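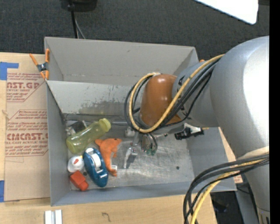
Bin picking, part 2: what happens between the picture and the grasp

Last updated: 1 November 2021

Okay, so last time we got as far as a point cloud in the camera's own coordinates, and a few of you asked why we can't just send the arm there. We can't yet because the arm doesn't know where the camera is. Sudheer's handout on frames covers the math, so I'll stick to the part that bites people in the lab.

Your pipeline has a calibration node, a segmenter, a grasp scorer and a planner. I want you to be able to run each one by itself with saved data. If you can only test the whole chain, you'll spend all night guessing which piece lied to you (I've done this, I was grumpy for a week).

Calibration first. Run the routine in the Lonia package and look at the residual it prints. Under 2 mm is fine for this course. Over that, redo it, and please don't add a magic offset in the planner to make it look right. Senthil Varghese did that in June when he was TAing, and the offset is still in the old branch as a warning to us all.

Segmentation. Look at the kinds of things in the bin. The plush animal is easy in color and annoying in depth, since the edges are soft and the mask bleeds into the floor. The translucent yellow-green bottle is the opposite problem: the depth camera sees partly through it, so you get holes, or points that belong to whatever is behind it. The blue tape dispenser is glossy and gives you highlights, and so does the bin floor, with all its whitish streaks and scratches. A segmenter that leans only on depth will do badly on half of this. Use both channels. The starter model was trained on 2,939 labeled crops and it still likes to call a reflection an object, so check the masks by eye before you trust a score.

Grasp scoring. We sample 700 candidates per cycle by default. You can turn it up to 1,000 and things get slow, and I haven't seen it help much. Each candidate gets a score for contact quality, then a penalty for closeness to the walls. The walls matter more than you'd think! Something lying against the side can have a lovely grasp on paper that puts the wrist through the rim. Same with clutter – a small toy tucked up against a bottle has maybe one good approach direction, and your sampler may never draw it. Print the top five, with the reason each of the others lost. Binta Babalola wrote a little viewer for this and it's in the tools folder.

Planning. The bin goes into the collision scene as five boxes (four walls and a floor), but our bin has a sloping inner panel, so five upright boxes is a lie. Add the slope. Add the clamp too, the orange-handled one on the left corner; it sticks up and the planner has no idea it exists unless you tell it. And remember the cables on the arm. They loop out well past the wrist, and the stock robot model doesn't include them. I pad the last link with a fat cylinder, which is crude but saves cables. If the planner then says no path exists, shrink the cylinder a bit before you start blaming the inverse kinematics.

One more on timing. Take your image after the arm has moved clear. If the arm is hanging over the bin, you've lost a good chunk of the view, and the segmenter will happily offer you the gripper as a target.

For next time:
– Get calibration and segmentation running from the saved logs.
– Add the slope and the clamp to the scene file, and send me a screenshot.
– Read the Warrier notes on approach vectors, sections 1 and 2. Skip the proof.
– Pick one object and write half a page on why your scorer ranks it where it does.

Lab access questions go to Meenakshi Pinto, not me. I can't open the door either.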